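The grip score

The demo at Orno starts on time, which I count in its favor. Arsen Boiko types one line, the arm moves, and a number comes up on the monitor: the planner's confidence in the grasp it has just chosen. The company calls its planner Lavon. The pitch is that Lavon needs no model of the object and no hand tuning, only the view from the wrist.

I have sat through enough of these to ask for the log file before the coffee. Areti Makris, who runs perception, gave it to me without fuss. It listed 196 attempts and 28 failures. Of those failures, Lavon had been highly confident in all but five.

That bothers me more than the failure rate does. A planner that misses and knows it might miss can back off and try another angle. One that misses with a high score keeps squeezing. Boiko says the next release will fix the calibration. Recep Dursun, who buys automation for a packaging plant and has heard about next releases from six vendors, asked him what month. Boiko said May, then said it depended.

Perception from the wrist is a hard problem, and I don't want to pretend otherwise. The lens sits so close to the work that the planner gets a steep, lopsided view and has to guess at the rest. Take a bottle of dark brown liquid with a tan screw cap. From up there the ridged cap looms over everything, the body below goes nearly black and throws back a small white highlight, and the black fingers beside it are almost as dark as the thing they are meant to be told apart from. Makris says her segmentation handles that. I asked to see the score for the edge between finger and bottle, separate from the score for the grasp, and was told the software doesn't keep one.

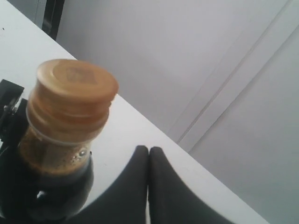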